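Pruvska Desk with Cabinet Base, White
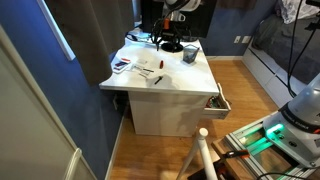
Pruvska in white, with the side drawer partly open.

The Pruvska is a work desk for rooms where there isn't space for a desk and a separate drawer unit. The top sits directly on the cabinet, so the storage takes up no extra floor. It is made by Ridovau and designed by Zlatko Milošević, who also drew the Wendo shelf system sold in the same finishes.

Finish
White, oak or slate. White is kept in stock. Oak and slate are made to order and the next batch leaves the workshop in August.

Size and weight
Depth of top: 90 cm
Height of top from floor: 697 mm, or 30 mm more with the leveling feet fully out
Clear width between cabinet and wall side: 535 mm
The desk ships in two boxes. The heavier one holds the top, and two people should carry it.

Drawer
The drawer is shallow. It takes pens, chargers, small tools and other loose parts, but not hanging files. It runs on side-mounted metal slides and has a stop, so it will not come out unless you lift the front edge. A felt liner is sold separately.

Surface
The top has a matte coating. Wipe with a damp cloth and a little dish soap. Do not use scouring powder or acetone. Marker stains usually come off with rubbing alcohol if you get to them the same day. Hot mugs leave a faint ring on the white finish, less so on oak.

Assembly
You need a Phillips screwdriver and a rubber mallet. The hex key is in the bag with the feet. Build the cabinet first, fit the slides, then lower the top onto the four pins. Do not tighten the corner screws until the drawer runs freely — if they are tight too early the front will sit crooked.

If you plan to clamp a lamp or monitor arm to the top, keep the clamp at least a hand's width from the corners.

Spare parts
Slides, feet, pins and drawer fronts can be ordered one at a time. Older desks with the Obradović slide, which is narrower, need the adapter plate. Write to Panagiotis Trajkovski at the parts desk and include the number stamped under the drawer.

Delivery
Stock items leave the warehouse within three working days. Delivery is to the front door. Upstairs delivery can be added at checkout.

Returns are accepted unassembled, in the original boxes.

Page updated 20/07/2020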